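Irnus Single-Wall Storage and Packing Carton
Sunditz Packaging Supply / Cartons / Household and Toy Storage

Item no. 197-18
Sold flat, bundles of 18
Status: in stock

Overview

The Irnus is an open-top corrugated carton for household storage, toy sorting and light parcel work. It ships flat and is set up by hand with one strip of tape along the base seam. No staples or glue are needed. The top flaps are supplied attached and scored on the inside, so they can be folded down against the outer walls or cut off with a utility knife when the carton will be used as an open bin.

The board is single-wall kraft with a plain brown inner face. The outer face is available plain or with one-color print. Print is water-based and will rub if the carton is handled with wet hands.

Specifications

Construction: regular slotted, center seam base
Board: single-wall, C flute
Inside length: 18 in
Maximum load, evenly spread: 33 lb
Maximum stack height, filled: 4 cartons
Inner face: unprinted kraft
Closure: 2 in paper or acrylic tape
Recycled content: varies by mill run, stated on the bundle label
Bundle tie: paper strap

Load and stacking

The load figure applies to a taped base on a flat, hard floor. On a mattress, sofa or thick rug the base panel will bow and the carton may tip when weight is placed at one end. For soft goods such as plush toys, bedding and knitwear, weight is seldom the limit and volume will run out first. For books, use the Sustska half-height carton.

Do not stack opened cartons. Walls lose stiffness once the flaps are removed, and an open rim will crease under hand pressure. Creasing at the rim does not affect the load figure. A split corner does, and the carton should be taken out of use.

Dividers and end panels

An optional end panel fits upright against either short wall. It stiffens that wall and covers the board joint. The panel is held by friction and can be pulled out without tools. It is not a load-bearing part.

Cross dividers for this size are discontinued. Remaining Mujić dividers will fit if trimmed at both ends.

Packing soft toys

Plush items should be clean and fully dry before packing. Place larger, firmer toys on the base and fill the corners with small ones. Toys with long limbs or tails are packed on their side with the limbs folded in. Small hard items go in a separate bag so that they do not work down to the seam. Leave sewn-in tags on. For storage longer than a season, line the carton with acid-free tissue and tape the top. Cartons with the flaps cut off should be covered with a cotton sheet.

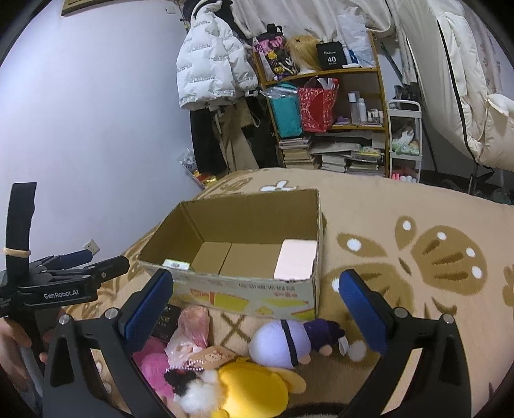
Open carton on a tan blanket, with soft toys ready for sorting.

Reuse

Used cartons from other sources can be combined with Irnus end panels if the inside width matches. Old labels should be removed or covered before a carton is shipped. Check the base seam and replace the tape each time the carton is set up again.

Ordering

Plain cartons leave the warehouse the next working day. Printed cartons require a proof, approved in writing by the buyer. Minimum for printed orders is 33 bundles. Samples are sent flat, one per address.

Returns are accepted on unopened bundles only. Cartons that have been taped are not returnable.

Sales: Selma Trajkovski
Technical questions and load data: Dumisani Mkhize

Data sheet revision: November 2021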